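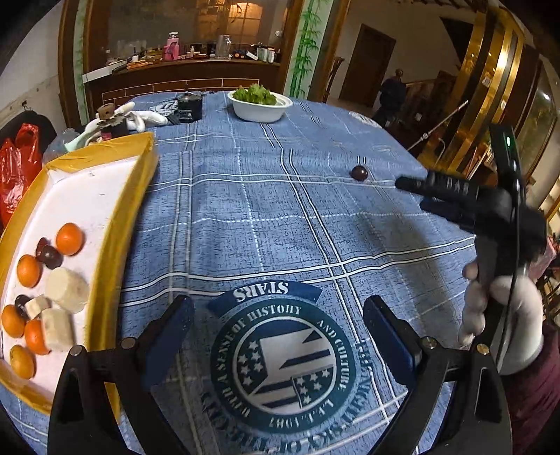
Does fruit really need to be kept out of a fridge, or is that one of those things people repeat? I've always put the lot in the salad drawer, but a leaflet that came with my Kassab fridge says some of it ought to stay out. At the moment I've got small oranges and dark red plums together in a foam tray on the table, on the blue checked cloth, and I'm told the plums will "gas" the oranges. Sounds like nonsense to me. The same leaflet wants to sell me a Flirkance freshness disc, so I don't trust it much.
Posted by plumduff_plevonthorpe

irenier
Half nonsense. Plums do give off ethylene, which speeds up ripening in things like bananas and pears. Oranges don't ripen any further once picked, so they won't turn to mush overnight. What does spoil them is one going mouldy while it's touching the others. Spread them out a bit and check underneath every day or so.
If the plums are hard, leave them out until they give slightly when pressed, then move them to the fridge and eat them within 3 to 5 days. Oranges are fine out for a week in a cool room – longer in the fridge.
I wouldn't buy the disc. I tried one and saw no difference.

gardengate5
just eat them quicker!! never had a plum last long enough to worry about

mrs_t_kettle
I'd question the foam tray before the plums. Air can't get under the fruit, and the bottoms go soft where you don't look. A wire rack or a wide bowl with kitchen paper in it does the job. Don't wash anything until you're going to eat it either, as damp skins go off faster. I'm not convinced the salad drawer is as good as people claim, by the way. Mine is always wet at the back.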